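Progress report to the Gallitetti Fund
Repair and Reuse in Norkville, second period, to the end of February

1. Where we are now

The project collects old electrical goods from households in Norkville and Patar, tests them, and gives the working ones to families who have asked for them. In this period we received 565 items. Of these, 119 were given out again after testing. The remaining items went to the recycling company Yalçınkaya or are still on our shelves, waiting for parts.

The number of items given out is lower than we planned. The main difficulty was kettles and toasters, which arrive in large numbers but often fail the safety test. We have now changed the text of our leaflet, and it asks people to bring lamps, radios, fans and chargers first.

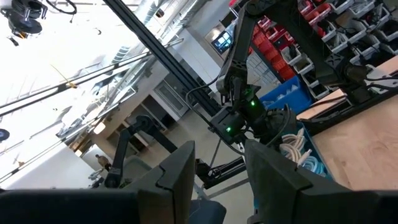
The leaflet was printed in two languages and went to over 2,000 addresses. In Patar the response was slow until the school agreed to keep a collection box near its entrance. After that, we had to empty the box two times a week.

2. Training

Eight people finished the basic course in testing and small repair. Three of them would like to continue to the second level, which we will offer in the spring if the room in Patar is still free in the evening. The course material needed more time than we expected – the chapter on fuses was written again from the beginning after the first group found it difficult.

3. Cables and small parts

Cables are still the least organized part of our work. They arrive in bags, without labels, and many do not belong to any item we have. We agreed on a simple rule: each cable is coiled, tested, and put on the shelf by type of plug. Cables with damaged insulation go directly to recycling.

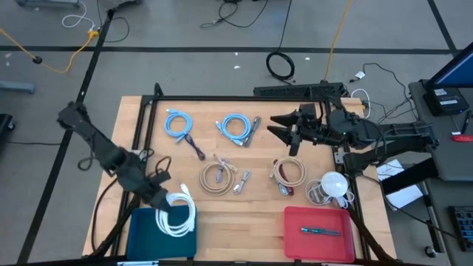
Coiled cables on the wooden table, with the blue tray at the front left.

4. Budget

Spending is within the agreed amount. Transport cost more than planned, because the van from Patar had to make extra trips. Printing cost less. We ask for your permission to move the unused part of the printing budget to transport.

5. Next period

We will open a second collection point in Patar and finish the list of spare parts. We also hope to shorten the waiting time for families, which is now 8 weeks for a lamp or a radio and longer for a fan. The next report will include the results of the household survey.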